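Surgical imitation policy beats its baseline on validation loss, loses on the actual task. What am I measuring?

Asked by Waqas Chaudhry in Robot Learning > Evaluation
Tags: imitation-learning, surgical-robotics, suturing, metrics

I've inherited a suturing project called Pakach, along with its folder of scripts named final, final2 and final_USE_THIS. We train a policy on teleoperated demonstrations to do one needle throw and then a wrap of thread ready for the knot. There are 2320 demonstrations, of which 1636 survive filtering. The filter was written by somebody who has left and did not believe in comments.

The new model predicts action chunks, where the old one predicted a single step. Validation loss is a good deal lower, the curves are lovely, and my supervisor has already put them on a slide. Then we ran 59 trials of each on the bench. The old model finished more of them. The new one approaches beautifully and then goes to pieces once there is slack thread about.

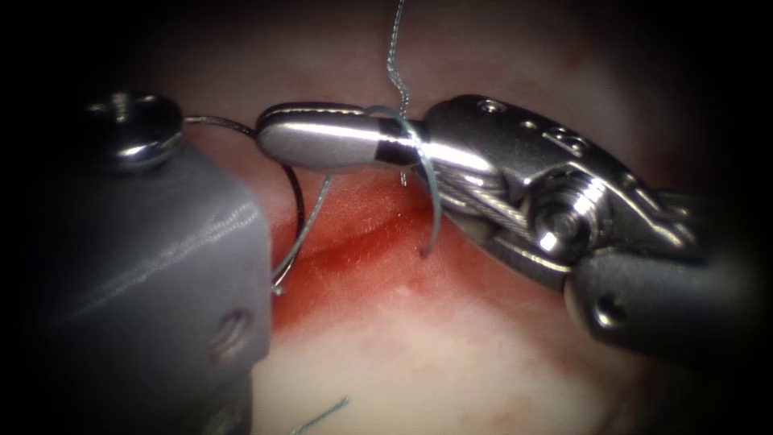
Most failures come at the wrap. The instrument goes round, the loop is either too loose or catches on the wrong strand, and the policy carries on with great confidence as though it had a knot. Loss on the held-out demonstrations for that same phase is fine. I checked it separately, twice, hoping to be wrong.

Things I have tried: a smaller chunk, more augmentation, retraining with another seed, and going for a walk. Is there an offline number that would have warned me, or do I have to run the bench every time? Bench time is in the evenings only, and tissue isn't free.

3 answers

Krystyna Stępień
Accepted answer

Your validation loss asks how well the model copies the operator from places the operator went. On the bench it has to cope with places it got itself into. For the approach those are nearly the same places. Thread is different, as a few millimetres of error early on gives you a loop that appears in none of your demonstrations, and everything after that is guesswork.

Two things I'd do. First, look at what the filter removed. You have 684 demonstrations in the bin, and if it was dropping anything with a fumble or a second attempt, it dropped exactly the recoveries you want. We did this to ourselves on Sunstead and it took most of a winter to notice - the clean set trained faster and everyone was pleased.

Second, stop scoring the trial as one pass or fail. Split it into grasp, entry, exit, pull-through, wrap, and record where each trial ends. Then start some trials from a bad loop on purpose, laid by hand, with the same starts for both models. It's still bench time, but you learn far more from each evening.

I don't know of an offline number I'd trust for this. People will offer you one.

Raíssa Miranda

Agree with the above. On chunk length: how much of each chunk do you execute before predicting again? If it's all of it, the policy has its eyes shut for the bit where the thread moves. Try executing the first quarter and replanning. Costs nothing but inference time and you don't need to retrain.

Also check that your cameras and kinematics are in sync. Ours were out by several video frames for a month and the loss didn't care in the slightest.

otia_fan

use a bigger model

Comments

Waqas Chaudhry: Found the filter rule. It discards any demonstration where the gripper opens more than a set number of times. So, yes, every regrasp. Retraining on the full set now. Have not yet mentioned the slide.

Krystyna Stępień: Keep the old split as well so you can compare them properly. And do Raíssa's thing first, it's an evening's work.

Waqas Chaudhry: Replanning early helps with the loose loops. It still catches the wrong strand.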